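Checking time alignment in two-arm demonstration logs before you train on them

Ida Rieger
6 September 2024

Most of the advice I read on imitation learning for two-arm setups starts at the model. Pick an architecture, pick a chunk length, watch the loss go down. I have stopped believing any loss curve on a dataset whose timestamps I haven't checked myself, and this page is the procedure I use for checking them. It takes an afternoon the first time. After that it's a script.

You'll need a set of recorded episodes with at least one camera stream, joint positions for both arms, gripper positions and the commanded targets. I'll assume each stream was saved with its own timestamps. If your recorder resampled everything to a common rate on the way to disk and threw away the originals, go and fix the recorder first. You can't recover what it dropped, and a neat table with one row per step will hide every problem described below.

Why I don't trust the recorder

The recorder we used until May, a thing called Cundero, stamped each message when it arrived in the logging process. That sounds harmless. Joint states arrive over a fast link and get stamped almost immediately. Camera images get exposed, read out, compressed, passed through a queue and then stamped. So a picture and a joint reading with the same stamp were not taken at the same moment, and the gap changes with how busy the machine is.

People will tell you a learned policy absorbs a constant delay. Maybe it does, if the delay is the same when you run the policy as it was when you recorded. I have seen very few setups where anyone measured both. A delay that wanders is worse, and averaging won't save you.

Step 1. Plot the gaps, per stream

For each stream, take the difference between consecutive timestamps and plot it over the whole episode. Don't look at the mean. The mean will be fine. The mean was fine on every bad episode I've ever had.

Look for three things. Single tall spikes are dropped or late messages. A spike followed by several tiny gaps is a queue that got stuck and then emptied in a burst, which tells you the stamps are arrival times whatever the driver's documentation claims. A slow drift in the baseline usually means a clock is being corrected while you record.

Write the worst gap for each stream into a table, one row per episode. Sort by it. Open the top few by hand before you write any rule for throwing episodes out.

Step 2. Find an event that shows up in both image and joints

You want something sharp. Gripper closing is the obvious candidate, and it's a decent one, but it has a trap: the fingers may stop moving on an object well before the command stops changing. Use the measured gripper position, never the commanded one, and use the start of the motion. The start is visible in the image as the first frame where the fingertips have moved, and in the log as the first sample past a small threshold.

The task matters here too. A number puzzle on a pale table is about as friendly as it gets for this, with dark fingertips against a light background and small flat tiles that either move or don't. 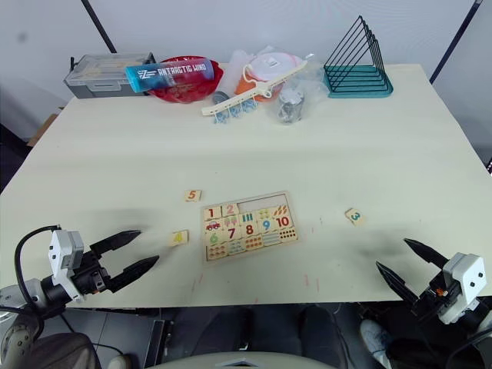
Pick the threshold from the noise. Record the gripper sitting still for a few seconds, take the spread, and set the threshold at 5 times that. I know some people use a fixed value from the datasheet. I tried it and it fired early on one arm and late on the other, which made it look as though the arms were out of sync when they weren't. I lost two days to that.

For the image side, label by hand first. Step through frames and write down the one where the fingertip first moves. It's dull work and I'd still do it before trusting any detector. I did 57 events this way for our first dataset. Ánh Lương labeled the same ones separately, without seeing my numbers, so that we'd know how much of the scatter came from us.

Step 3. Compute the offset and look at its shape

For every event, subtract the joint-side time from the image-side time. Plot all of them as a histogram, then again against time within the episode.

A tight clump away from zero is a fixed delay. Subtract it and move on, with a note in the dataset's readme saying you did so. Remember that your labels are no finer than one frame interval, so don't report the result as if they were.

Two clumps usually mean two configurations got mixed. Check whether the split follows the recording date, the machine or the camera. In our case it followed whether the live preview window was open. I would not have guessed that, and I'd be suspicious of anyone who says they would have.

A wide smear is bad news. You can't correct it with one number. Either the stamps need to come from the camera hardware, or you need to drop the stream.

A slope against episode time means drift. Fit a line if you must, but find the cause. I've seen a fitted line work for one week and then point the other way the next.

Step 4. Do it for each arm separately

This is the step people skip. If both arms are read in one loop, one after the other, the second arm's reading is always a little older than the first. If they're read by separate processes, their relative timing can be anything.

Run step 3 on left-gripper events and right-gripper events and compare the two histograms. Any difference bigger than one camera frame will matter for tasks where the arms hold the same thing or hand something over. For tasks where each arm minds its own tile, you may get away with it. I'd fix it anyway, as the dataset will outlive the task you recorded it for.

Step 5. Check which "action" you saved

Plot commanded and measured position for one joint on the same axes, over a stretch with quick motion. The measured line should trail the commanded one. If the two lie exactly on top of each other, somebody has saved the same signal twice. If the measured line leads, your stamps are wrong or your columns are swapped.

I've been handed a dataset where the action column was the next measured state, shifted by one step. There are people who do this on purpose and have reasons. What bothers me is that it wasn't written down, and a policy trained on it will behave differently from one trained on real commands, most noticeably when the gripper is squeezing something and the two signals differ most.

Step 6. Resample once, at the end

Only now put everything on a common clock. Use the camera as the reference and look up the other streams at each image time, after the offset correction.

For joint positions, linear interpolation is fine. For commands, take the last value sent before the image time and don't interpolate, because the controller never received the in-between value. For gripper open and close flags, same rule.

Refuse to fill long gaps. My script marks any step where the nearest joint sample is more than 2 sample periods away, and drops the episode if it has over 7 such steps. Those limits suit our rates. Set your own from the plots in step 1 and don't copy mine.

Step 7. Replay against the aligned data

Feed the aligned commands back to the robot with the same starting layout and record again. Then lay the new joint traces over the old ones. If the replay tracks well but lands early or late against the video, you have the sign of the offset wrong. I have had the sign wrong more often than I'd like to admit, so I now keep a short test episode where I know the answer.

Keep a hand on the stop button for this. An offset error at the command level can start one arm before the other, and they share a workspace.

What this doesn't tell you

Good alignment won't make a poor set of demonstrations useful. It also says nothing about delay at run time, which you have to measure on the running policy with the inference load on. We moved to a different recorder, Rerkelov, which stamps at the source when the driver supports it. It's better. I still run steps 1 to 4 on every new batch, and the one time I skipped them was after a driver update that quietly went back to arrival stamps.

I've been asked whether any of this changed our success rates. I don't know. We fixed the alignment and re-recorded part of the data in the same month, so I can't separate the two, and I'd be wary of a number from anyone who did likewise. What I can say is that when a policy reaches late for a tile now, timing in the logs is something I can rule out by opening a table.

The checking script expects one folder per episode, with a separate file of stamps and values for each stream. Run it on a single episode before you point it at a whole directory. It writes its table next to the data and doesn't modify the originals.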